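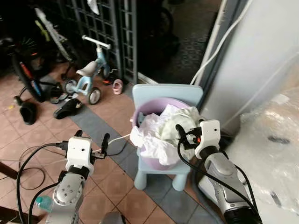

Home chores study – people wanted to teach and to judge

Can a machine do the laundry yet? Some of it, some of the time, and a good deal slower than your grandmother would put up with. At Varnen we have spent the past year trying to find out where the line falls, and we would now like help from people who run a real household, with real shoes by the door and a bicycle or two in the way.

We are looking for 17 households in and near Siltstead to take part from March. You don't need any technical background, and we would be glad to hear from people who have never touched anything more complicated than a washing machine. What we need is your patience and your opinions, the fussier the better!

Each household takes part for 8 weeks. Once a week you come to our workroom on the Zostport road for a session of 50 minutes. For the first part you do a chore the way you do it at home – sorting a basin of whites, pairing socks, wiping down a counter – while one of us takes notes. Then you watch the two-armed machine try the same chore and tell us what you think of it. Would you refold that pillowcase? Would you leave it running while you cooked supper? We do want to know, even if the answer is a flat no.

Fabric is still the hard part. A cup keeps its shape when you pick it up and a sheet doesn't, and a heap of crumpled cloth can look like one thing or like twelve. Musa Edet, who leads the handling work, has a long list of questions about how people find a corner in a pile without seeming to look for it, and he will very likely ask you some of them twice.

You should be 18 or over, do at least part of the housework where you live, and be able to stand for short stretches (chairs are always there if you'd like one). Children are welcome to come along and wait in the front room, where Zodwa Maluleke keeps paper and crayons.

We pay 62 dollars per session, plus bus fare or parking. If you have to stop partway, you keep what you have earned.

To apply, write a few lines to Tahira Pirzada at the Varnen front desk by 14/01/2024. Tell us who lives with you, which chore you'd hand over tomorrow, and which one you would never let go of.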